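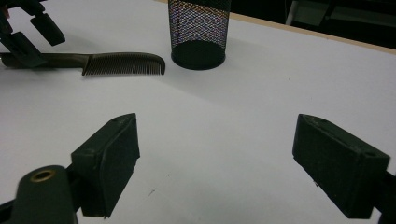 What is the correct resting position for a comb that is in use during the working day?

A comb in use is laid flat on a clean, pale surface, with the handle towards the worker and nothing placed on top of the teeth. When the task is finished it goes back upright in its holder.

Chapter 14
Combs and Open Holders

14.1 Scope of the chapter

The previous chapter dealt with cutting tools and the drawers in which they are kept. The present chapter deals with combs, and with the open cups and pots in which combs are commonly stood. It covers the parts of the comb, the choice of holder, the laying out of a work surface, and the return of the comb to the holder after use. Washing and disinfecting are treated only so far as they affect storage. The full procedures are given in Chapter 23.

The student should have a handled comb and a cup to hand while reading. Any pattern will serve. The exercises were prepared with the Jana handled comb and the Brutent mesh cup, and where a measurement depends on these patterns the text says so.

14.2 Parts of the comb

A handled comb has four parts. The handle is the portion without teeth. The spine, or back, is the solid bar from which the teeth grow. The teeth are the working part. The end tooth, sometimes called the guard, is the last tooth at the far end of the row, and on many combs it is thicker than its neighbours or slightly curved.

The handle may taper. A strongly tapered handle is used for parting and sectioning hair, and a comb of this kind is called a tail comb. A blunt handle is used for grip alone. The two are stored differently, as section 14.5 explains.

Tooth spacing is described as fine, medium or wide. Fine teeth are the most easily damaged. They bend under side load, and a tooth which has been bent and straightened several times will usually break at the root. Most breakages found in a workroom are caused in storage, when combs are pushed into a holder that is already full or dropped in with the teeth against the rim. 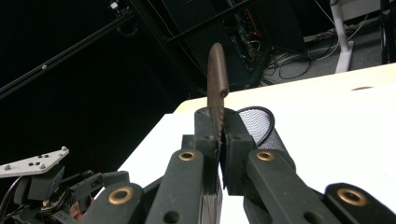 The direction in which a comb is held also matters. The teeth are stiff along their length and weak across it, so a comb should be gripped on its two broad faces or by the handle. Pressure on the faces is spread over the whole row and does little harm. Pressure on the tips is carried by a few teeth only. A comb being passed to another person is turned so that the handle reaches that person first.

14.3 Types of holder

Open holders fall into three groups: solid pots, slotted blocks and mesh cups.

Solid pots are of glazed ware, glass or moulded plastic. They are heavy, they stand firmly, and they hide the lower part of the comb from view. Water collects in the bottom. A solid pot must be emptied and dried at the end of every session.

Slotted blocks hold each comb in a separate opening. They protect the teeth well and make it plain which comb is missing. They take up more room than a pot of the same capacity and are slow to clean, as each slot needs a brush.

Mesh cups are made of fine wire mesh fixed to a rim. Air passes through the wall, so a damp comb will dry in the cup if there is space around it. The mesh also lets loose hair and dust through to the surface below, and this surface has to be wiped whenever the cup is moved. The chief weakness of the mesh cup is its low weight. An empty cup is easily knocked over, and a long comb leaning against one side of the rim may be enough to tip it.

The student should test each new holder before it is put into service. The longest comb in the set is placed in the empty holder, leaned against the rim, and left. The table is then knocked lightly with the side of the hand. A holder that rocks should be exchanged for a wider or heavier one.

14.4 Laying out the surface

A plain white board or tabletop is preferred for comb work. Hair, dust and broken teeth show up against it at once. Patterned and dark surfaces conceal them. A loose board has the further advantage that it can be lifted away and washed at a sink.

The holder is set at the back of the board, to the side of the working hand. The comb in use lies in front of it. The distance between the two should allow the comb to be picked up without the sleeve brushing the holder. With the Brutent cup a gap of about 14 cm is enough for most workers. Long sleeves are fastened at the wrist before work begins. 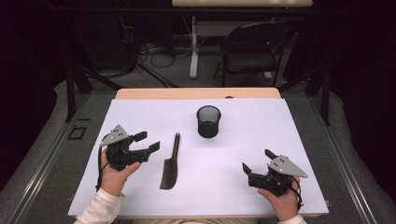 A reader of the first edition, writing from Cilelik, objected that the holder ought to go on the opposite side to the working hand, on the grounds that a cup on the near side is always in the way of the elbow. The arrangement is sound for a seated worker, and it has been added to the table of layouts at the end of the chapter. For a standing worker the near side remains the quicker.

Cups that have been knocked over should be stood up again before work continues. A cup on its side will roll, and if it reaches the edge of the board it will usually fall. The contents are inspected before they are replaced.

14.5 Returning the comb to the holder

The comb is cleared of loose hair, wiped and turned upright. Blunt-handled combs go in handle first, so that the teeth stand clear of the rim and the base. Tail combs with a pointed handle go in the same way in a solid pot. In a mesh cup the point may pass through the wall or catch in it, and a disc of felt or cork is laid in the bottom to prevent this. 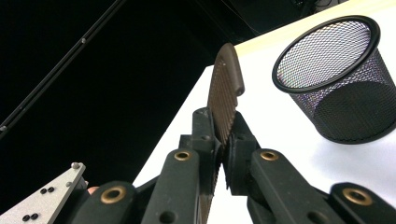 The comb should be lowered straight down and released only when the handle touches the base. Releasing it early lets it swing against the rim. If the holder already contains other combs, the new one is placed with its teeth facing outwards, so that two rows do not lock together. Interlocked combs are parted by sliding one upwards along the other. They must never be pulled apart sideways.

A cup should be filled to no more than half its capacity. The Brutent cup, pattern 3862, takes five Jana combs on this rule, although many more can be forced into it.

14.6 Exercises

1. Measure the handle and the toothed section of your comb and record both lengths.

2. Carry out the stability test in section 14.3 with the comb leaned in each of four directions. Note any direction in which the holder rocks.

3. Wet a comb, shake it once and stand it in a mesh cup. Repeat with a similar comb in a solid pot. Compare the two after an hour.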